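Stop Buying Grippers From the Spec Sheet

Every gripper comparison I have read in the last year starts with grip force. Then comes stroke, then cycle time, then price. I have written reports in that order myself, and I think the order is wrong.

We spent most of November choosing between two parallel grippers for a two-arm table, one from Floteck and one from Shahbazi. On paper the Floteck wins. It closes harder and faster, and the mounting plate fits our wrists without an adapter. If we had ordered from the data sheets we would have bought eight of them and been done by lunch.

Yasaman Bagheri ran the trials, and she insisted on tableware. Her reasoning was that a machined test block tells you how a gripper handles a machined test block. A spoon lying flat has almost no height to grab. A plastic cup gives when you squeeze it. A tray has a rim you can hook, but lift it from one side and everything on it slides. All of it costs less than one replacement fingertip.
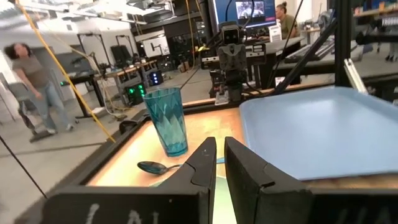
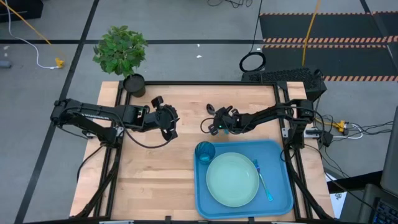 She logged 1,314 attempts. The number that mattered to me was how often a person had to step in and reset something, and on that count the Shahbazi was clearly better. It is slower. It also has a narrower fingertip, and on flat cutlery that beat all the extra force in the Floteck. With cups the force was a drawback, and we ended up turning it down to the bottom of its range.

The wrist camera is the other thing missing from most comparisons. A thick finger close to the lens hides the last bit of the approach, the part where you most want to see. You can move the camera, but then the bracket hits the other arm when both reach for the middle. I would like vendors to publish a picture from the wrist with the fingers closed. It would take them five minutes.

People will object that tableware is not their product. Fine. Use your product. A colleague at Govside packs Plasta tubs all day and tests on nothing else, and I trust her results more than I trust any lab benchmark, ours included. My complaint is with buying first and finding out afterward.

I also hear that 1,000 tries is too many for a small team. Then do fewer, but write down every reset, who did it and what had gone wrong. Our early notes only said "fail," and we had to throw out the first two days.

We ordered the Shahbazi. The adapter plates are still on back order.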